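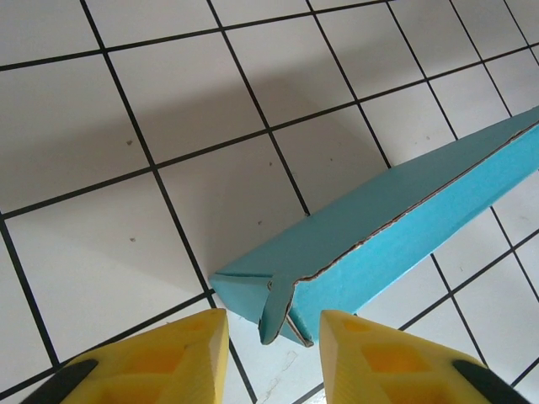
Bastian Lammers would have thrown it out. A long cardboard box with its seam torn open has no second trip in it, he told me, and he said so again when I brought him up to Ilse Ostermann later that morning.

She didn't agree, or only partly. Ostermann runs the returns room at Zeltton, a small shop in Arnton that sells tent poles and curtain rods by mail, and long boxes are most of what she handles.

"Bastian looks at the seam," she said. "I look at the ends first. If the end flaps still fold in, I can do something with it."

Teal ones come back more often than plain brown ones. Customers like the color and keep them in the closet for a while, she thinks, and then use them to send the poles back. The blue layer peels where tape has been pulled off, and the brown board shows through.

"People see brown and think the box is ruined. Mostly it's the skin. You press along it with your thumb, and if it's still stiff, it's fine for storage. I wouldn't mail it."

The shop took back 2271 parcels last year, and 614 of those were long boxes. Ostermann sorts them on the floor, as they roll off the bench. White tile shows up every scrap of cardboard, so she sweeps twice a day.

I asked what she does with a bad seam. She uses paper tape, the wide kind, and lays it down in one piece. Two short pieces leave a gap in the middle. Then the box stays under a board for 24 hours before anyone puts anything in it.

Lammers, who packs the outgoing orders, still wants new boxes for everything. "I don't want a customer in Funen opening something that looks chewed," he said. The repaired ones go to the back shelves for spare rods, and he has no quarrel with that.

The shop's supplier, Albers, changed to a thicker board in October. Ostermann has seen fewer split seams but more crushed corners.

"The corner is the next thing," she said. "I've asked them for caps. They sent me a price."

Feb 26, 2018

2 comments
24 shares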